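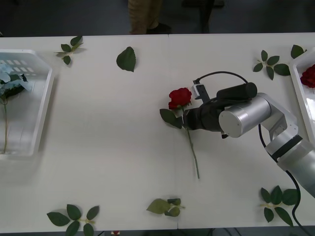
My daughter's robotics club has spent 7 weeks on flower sorting, and I still can't decide what anyone is supposed to learn from it. Rhea Cruzado, the coach, says gripping something delicate is harder than stacking blocks. Fine, I believe her. But a rose held by the stem, right under the bloom, isn't the delicate part of a rose. Put the fingers on the petals and then call me. And the loose leaves all over the table don't belong to either tray, as far as I can tell.

The write-up for the Dalisay contest claims 220 sorts. I asked how many of those had a kid stepping in to help and got a shrug. Callum Pringle's team wants to try 50 in a row with hands off, in January. I'll go to that one. Until I see it, I'm not paying for the team jacket.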